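Hovo Padded Desk Mat: Setting Up and Daily Use
Section 2. Laying out the mat and arranging small items

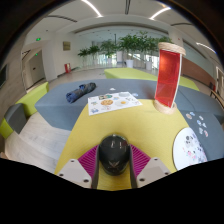 Can I put the mat on a sofa or chair seat as well as a desk?
Any flat, firm surface will do, including a seat cushion, provided the mat lies level and at least three quarters of it is supported.

2.1 Before you start

Take the mat out of its sleeve and leave it flat for a few hours, or overnight if the room is cool. It will have a slight curl from being rolled. Do not iron it or put it near a radiator to speed this up. A mat that still lifts at one end can be turned face down under a couple of heavy books.

Wipe the surface underneath with a dry cloth. Crumbs and grit trapped below the mat will mark a polished table.

2.2 Laying the mat

1. Hold the mat by its two short ends, padded side up.
2. Lower the far edge first, then let the rest down towards you.
3. Press from the centre outwards with the flat of your hand.
4. Check that no corner hangs over the edge of the table. On a seat, push the mat back until it meets the backrest.
5. Slide it a little from side to side. If it moves freely, fit the grip strips (see 2.3).

Note: The yellow, blue and grey mats are the same size and are laid in the same way. The yellow shows ink more than the others.

2.3 Grip strips

The strips are only needed on glass, lacquer and smooth leather. They come in the paper envelope with the care card.

1. Turn the mat over.
2. Peel the backing from one strip and place it along a short side, a finger's width in from the edge.
3. Repeat on the other side.
4. Turn the mat back and press down for half a minute.

Caution: Do not use the strips on untreated wood or on wallpapered shelves. They can pull the surface when lifted.

2.4 Arranging small items

Keep the middle of the mat clear for whatever is in use, such as a mouse or a notebook, and let the things you reach for less often stand towards the far edge.

Tall items. Stand pots, lanterns and other upright pieces at a far corner, where your sleeve will not catch them. The padding gives slightly under a narrow base, so press the piece down gently and see that it does not rock. If it does, move it off the mat and on to the table. Never burn a candle on the mat, with or without a holder.

Sticker sheets and paper. Sheets may be left lying flat on the mat or partly over its edge. Keep the backing paper on until each sticker is wanted. A sticker pressed on to the padding by mistake should be lifted straight away, from one corner, slowly. If it has been there overnight, cover it with a warm damp cloth for ten minutes first.

Smooth, rounded items. Anything glossy with a curved underside can slide if the mat is tilted. Take these off before you lift the mat, and put them back one at a time.

Caution: Do not cut paper directly on the mat. The covering is thin and a craft knife will go through it.

2.5 Using a mouse on the mat

Most mice work on the fine texture without adjustment. If the pointer jumps, wipe the mat and the underside of the mouse, then try again nearer the middle. Raising the pointer speed by one step usually makes up for the softer surface.

2.6 Lifting and storing

1. Clear everything from the mat.
2. Shake off crumbs, out of doors if you can.
3. Roll it with the padded side outwards, starting from a short end.
4. Slide it back into the sleeve and store it lying down.

Do not fold the mat. A crease in the padding will soften in time but will not disappear.

2.7 Spare parts

Grip strips, pack of four: part 116
Storage sleeve: part 145
Care card, all languages: part 478

Order by part number from the shop where you bought the mat. Sleeves bought before March have a button and the newer ones have a tie; both fit all mats.

For washing and stain removal, see section 3.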